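Re: [visuals-l] Brement patch for live sets

On 22 March 2020, a list member wrote:
> Has anyone here tried Brement for live visuals yet? I saw Puto use it
> at the Skarnivstead night in December and the whole back wall was
> moving with the kick drum. The makers say it follows any sound you
> feed it, no setup. Thinking of dropping my old rig for it before the
> next Cù tour.

I'd hold on to the old rig for a while.

I was at Skarnivstead too, and I stood near the desk for most of the Puto set. The wall moved with the kick drum, yes. It also moved with the crowd, the support band's tuning up and somebody dropping a crate. "Follows any sound" is a fair description, I'll give them that, but I'm not sure it's a selling point.

I ran the trial at home for 10 evenings with the Cù demos. The loud songs were fine. The quiet ones, where you want a slow fade and then nothing for a bit, came out as flicker. There is a threshold slider, and I never found a place on it that suited more than 2 songs in a row. If you're happy to ride it by hand all night then go ahead, only that isn't what "no setup" means to me. 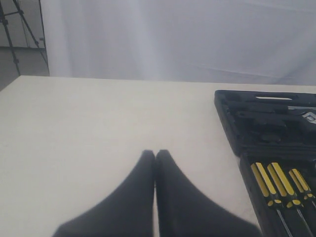
White tabletop, pale background.

As for the 3000 presets, I went through a good few and most are the same tunnel in another colour. Your own clips will load, but they have to be cut short first or it stutters at the loop point - on my laptop, anyway. It may be better on a newer one.

Has anyone used it for a full set with a band that stops and starts? I'd like to hear from someone who paid for it and wasn't lent a copy. Until then I'm sticking with two decks and a box of old tapes transferred to disc.

If you do try it, take a spare machine.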